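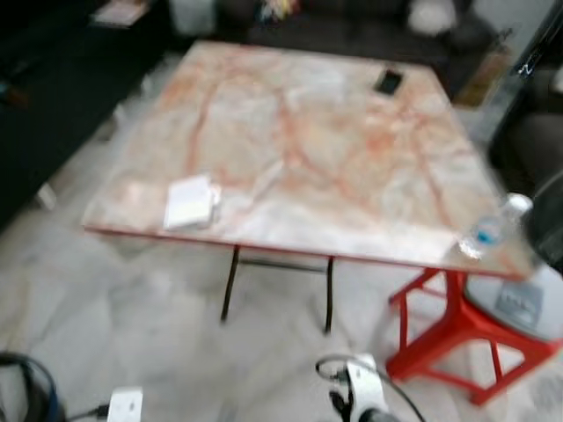 Jul 6, 2024 – Notebook entry, open day at Carcombe

Prepared by Zahira Ginting for the bench group. Copies to the Guvell project folder and to the front office.

Purpose of the day: to show the two-arm unit to visitors from Trurkoston and to members of the public, and to record what should be changed before the second open day in August. The demonstration was given in the living-room area. The task was the table clear – phone, water bottle and the small white item, each to be picked up from the folding table and handed over or set aside on request.

Setup

The unit was powered on before the doors opened. Joint check passed on both arms. Left wrist reported a small offset at first start and cleared after a second homing. The offset has been entered in the fault log under the same number as the one from last month, as the symptoms match.

The head camera was calibrated against the printed board as usual. Exposure was left on automatic. In the opinion of the undersigned this should be fixed by hand next time. The tabletop is glossy, and the pattern of orange-red veins already gives the object finder more edges than it needs. With the exposure drifting, the finder twice proposed a grasp on a piece of the pattern. The operator rejected both proposals and no motion was made.

Gripper force was set to 23 percent for the bottle and left at the default for the phone. Jiang software build 302 was used throughout. No updates were accepted during the day, in line with the standing rule for public sessions.

Demonstration

Attendance at the door was 74. Visitors were admitted in small groups and asked to stand behind the tape. Each group received a short introduction, one full run of the task, and time for questions.

The bottle remains the hardest of the three. It is clear plastic, it lies on its side, and the depth reading through the wall of it is poor. The blue label is the only part the camera can be trusted to find, so the grasp is planned on the label and nowhere else. This worked well when the label was square to the arm. When the bottle was placed at an angle near the edge of the table, the right arm approached too low and stopped on the contact limit. The stop was clean. One visitor asked whether it had broken, and the operator explained the limit and repeated the run.
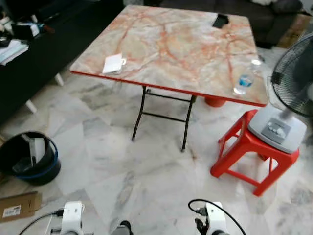 The phone was placed at the far side of the table for most runs. Reach to that side is adequate for both arms, but the elbow comes up higher than the plan shows, and the operator should expect it. The Trurkoston party asked for a run with the phone closer to the front. This was done, and the left arm took it on the first attempt.

The white item was handled without difficulty. It is light enough to slide when the finger touches it from the side, and a top approach is to be preferred. This has been noted in the task sheet.

Success over the recorded runs was 80 percent, counting a run as successful only if all three objects were handled without help. The partial runs are listed separately in the log and should not be quoted outside the group.

Questions received

Several visitors asked how the unit decides which arm to use. The present rule is the nearer arm, with no regard for what the other is holding. The answer was given plainly, and it was said that a better rule is being written.

The Trurkoston party asked about floor surfaces. We have tested on smooth tile and on short carpet only. They have undertaken to send a list of the surfaces in their own rooms.

A question was raised about noise from the wrist motors. No measurement was available. One is to be taken before August.

Remarks on the room

Cable routing at the wrists needs attention. The black cable on the right side arches well clear of the gripper and will catch on something sooner or later. A shorter lead with two clips is proposed. The folding table is light and moves when leaned upon; its position should be marked on the floor so that it can be put back between groups.

Actions

- Fix the exposure by hand and save the value with the calibration file. (Z. Ginting)
- Shorten and clip the right wrist cable. (bench group)
- Mark the four feet of the table on the floor.
- Add bottle angle to the task sheet, with a drawing.
- Measure motor noise at one meter, both wrists.
- Ask Trurkoston for the list of surfaces if it has not arrived by the next group meeting.

Logs were copied to the Guvell folder at close. The unit was parked with both arms down and the main switch off. Battery pack two is on the charger and is to be taken off in the morning by whoever opens the room.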